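# Reading the River Bed: Notes for the Second Session

Welcome back, everyone, and thank you for sending in your sketches of the Grirkberg reach. I've gone through all of them and scribbled in the margins (sorry about my handwriting, Olaia has offered to translate).
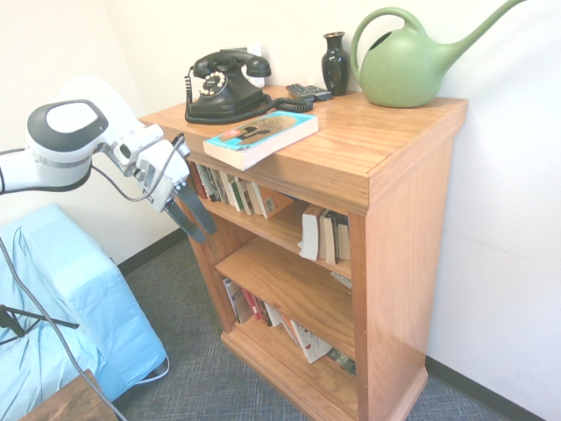

Last time we talked about how water moves, and we left the stream bed itself for today. It's a big subject and I'm going to take it slowly, so do stop me if I wander.

## Why we look at gravel at all

Small animals that live on the bottom — mayfly nymphs, caddis larvae, stoneflies, snails, worms — need somewhere to hold on and somewhere to hide. A bed of mixed cobble and gravel has gaps between the stones, and water carrying oxygen moves through those gaps. When fine silt fills them in, the animals that breathe through delicate gills are usually the first to go, and the worms and midges do rather well. So before we ever put a net in the water, we want to know what the bed is made of.

## The pebble count

You'll work in pairs, one person walking and one person writing. The walker crosses the stream heel to toe in a zigzag, reaches down at each step without looking, and picks up the first thing the finger touches. Please don't look! Everybody's hand drifts toward the handsome stones if they do, me included.

Measure the middle axis, the one that would decide whether the stone fits through a square hole. Call the number out loud and have your partner repeat it back. Anything under 2 millimeters goes down as "fines" and you don't try to measure it.

In the Alcaraz data set, which Consuelo Bermúdez kindly let us use for homework, there are 134 stones from a single riffle. Plot them as a cumulative curve, smallest on the left, and read off the size at the fifty percent line. We call that the D50. Keep the sheet, we'll want it again when we get to spawning gravel.

## Kick samples

- Stand upstream of the net with your back to the current.
- Shuffle your feet for 2 minutes, moving slowly up the riffle.
- Rub the larger stones by hand in front of the net mouth.
- Empty into the white tray and pick out crayfish and small fish first, then put them back.

Rocío Llorente's group used a net with 600 micron mesh at Jernell, and we'll use the same so our numbers can sit next to hers. A finer mesh catches more of the very young larvae, but it clogs quickly in leafy water and then pushes a wave out in front that carries animals around the sides. I've lost a whole afternoon to that, in October, with wet socks.

## For next time

Read Lucimara Aguiar's chapter on riffles and pools, at least up to the part on bank shade. Bring boots that fit over thick socks, a pencil (ink runs), and your D50 plot with the axes labeled, please, units too.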